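# Fingers, Pads and Folded Cloth

*How a hotel laundry question became a comparison of robotic hands*

When the Costgate group of hotels first approached the engineering workshop at Dernevside, its enquiry concerned trolleys. The group wished to know whether clean linen could be moved between floors at night without occupying the service lifts at the busiest hours. That question was answered within a month, and the trolleys now run. The second question took a good deal longer. Having brought the linen to the bedroom door, could a machine do anything useful with it on the other side?

The workshop, which trades under the name Praltotel, had two arms available and no settled view on what should be fitted to the ends of them. Its earlier work had been with boxed goods, where a flat pair of jaws or a suction cup will serve for almost everything. Cloth does not behave like a box. It has no fixed edge and no fixed thickness, and it changes shape as soon as it is touched. The decision was therefore taken to set the arms aside as a settled matter and to spend the whole of the trial on grippers.

## The candidates

Four types were put forward. The first was a plain parallel gripper with rubber pads, already owned by the workshop and well understood by its staff. The second was a suction head of the kind used for thin packaging. The third was a slim gripper with narrow fingers, intended to slide beneath an edge before closing. The fourth was a multi-fingered hand, considerably more complicated than the rest and considerably more expensive to mend.

Suction was withdrawn early. It held a sealed laundry packet well enough, but a woven cotton sheet lets air through, and the pump had to be run so hard that the noise alone would have ruled it out in an occupied building. The Costgate representatives asked for it to be kept in reserve for packaged items, and the workshop agreed.

The remaining three went through a bench stage of 3623 separate grasps. Each consisted of approaching a folded article, closing on it, lifting it clear and putting it down in a marked area. A grasp was recorded as good only if the fold survived. This was a strict rule, and it was the subject of some discussion, as an article that arrives in the right place but has come undone must still be folded again by somebody.

The rubber-padded jaws proved dependable on thick towels and poor on everything else. Pressed down hard enough to catch a thin garment, they tended to catch the surface underneath as well. On a hard bench this does no harm. On a soft bed the jaws pinch the cover and lift it together with the garment, and the result has to be straightened by hand.

The narrow fingers did better, particularly at the folded edge, where there is a natural gap to enter. Their weakness was weight. A heavy bathrobe sagged on either side and slipped free. The multi-fingered hand held the robe comfortably, but it was slow to form its grip and needed more attention from the operator than any of the others.

## Out of the workshop

Bench figures are of limited value to a hotel. The second stage was accordingly carried out in furnished rooms, with ordinary bedding, ordinary lamps and the ordinary lack of space. A further 1208 grasps were made there, using garments and linen supplied by the group's own laundry.

For this stage the workshop fitted two different hands to the same machine, with the multi-fingered hand on the left arm and the slim gripper on the right. The arrangement was partly a matter of economy, since it allowed both to be tried in a single visit. It also raised the possibility that neither need do the whole job. One hand might steady the bundle while the other found the edge.
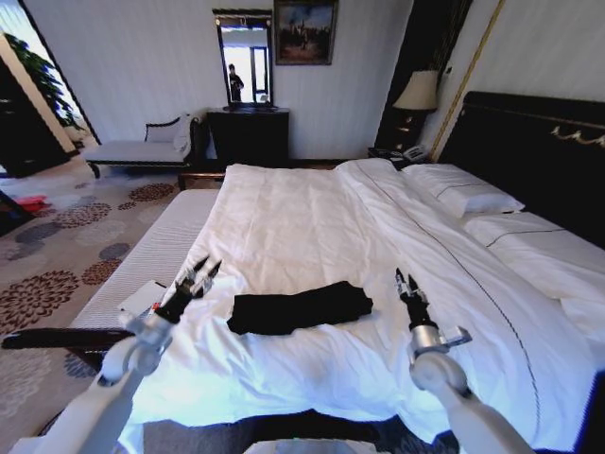 Dark clothing on white bedding was a useful starting point for the cameras, as the contrast is strong and the outline of the bundle is easily found. Depth was a harder matter. A black fabric gives back little light, and the camera could often say where a garment lay without being able to say how high it stood. White on white presented the opposite difficulty. The operators came to rely on a slow downward approach, stopping at the first sign of resistance at the wrist, and this one change did more for the results than any adjustment to the fingers.

The softness of the bed was the other lesson. A duvet yields under load, so the garment sinks as the gripper comes down on it. The slim fingers, which had performed so well at the bench, would sometimes ride over the top of a bundle that had dropped away from them. Approaching from the side at a shallow angle cured most of these failures, though it asks more of the arm and demands clear space beside the article.

The controller also came in for revision. The standard settings moved both arms at one speed, chosen for safety. Operators asked for a separate, slower speed for the last part of each approach, and for a pause of set length before lifting. Both requests were granted. A single room trial of 30 articles, which had been tiring work under the old settings, became a good deal easier to supervise.

## What comes next

Praltotel has not recommended one gripper over the others. Its report to Costgate advises the slim pattern for shirts, pillowcases and light garments, and the multi-fingered hand for robes and blankets, with the padded jaws kept for towels on a firm shelf. It also advises against any purchase until the hands can be changed without tools, a task which at present requires a technician and a cleared table.

The group has accepted this advice and has asked for a longer trial at its Dow property, where the rooms are smaller and the beds stand closer to the walls. The workshop has proposed a programme of 4000 grasps, with linen taken directly from the evening trolley and left in whatever state it arrives. Preparations are due to begin in September, starting with a redesigned fingertip for the slim gripper and a second camera mounted lower on the body of the machine.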